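Magazine > Software > Build and Deploy

The slow build is a design problem

When a team tells me that its build is slow, the first thing they show me is usually the machine. How many cores it has, how much memory, how old the disk is. I understand this. A machine is easy to replace and you only need a signature for it. But in the last years I have looked at many slow builds, and the machine was seldom the interesting part.

Let me take the case of Gistik, a small reporting product that is developed in Stuvalcombe. The full build took 11 minutes. A change in a single line of a date formatter also took 11 minutes, and this second fact is the one that should worry us. The developers had become used to it. They collected several changes before they started a build, and so every failed test had several possible causes.

The reason was found in a module with the name "common". Almost every code base has one. It starts with a few helper functions, and after some time it contains the configuration, the error types, the logging, and half of the database layer. Everything depends on it. If you touch it, the build tool must assume that the whole world has changed — and from its point of view it is right.
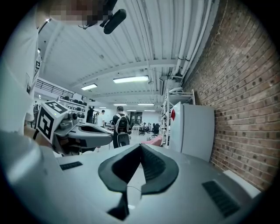

Should you then delete the common module completely? Split it by how often its parts change, and leave the stable rest where it is. Code that has not been edited for a year does no harm in a shared place, because it never causes a rebuild.

To find out what changes often, you do not need a special tool. The version history is enough. At Gistik the team wrote a short script which listed the files in "common" by number of commits. The date formatter, the feature switches and the error texts were at the top, far before everything else. These became three modules of their own. The work took two weeks, and most of this time went into circular dependencies that had been hidden as long as everything lived in one place. After that, a typical change was built in 3 minutes.

Not every experiment was a success. The engineers at Engelhardt, a supplier of billing software, went further and cut their code into very small modules. The compile step became faster, but the tool now had to read so many build files that the planning phase ate most of the gain. They merged a good part of it again. I find this a useful story. Small modules have a price too, and you pay it on each build, also when nothing has changed.

There is also the question of the cache. Panum, the build server used by both teams, can keep compiled modules and share them between developers. It works well, but only if the same input always gives the same output. One time stamp written into a generated file is sufficient to spoil it. If your cache is hit less often than you expect, build the same commit twice and compare the results byte by byte. The difference is often a single line, and often it was put there by someone who wanted to be helpful.

Related articles
Reading a dependency graph without fear
Why our generated code is no longer checked in
Flaky tests and the people who restart them

Contact | Copyright | Back to top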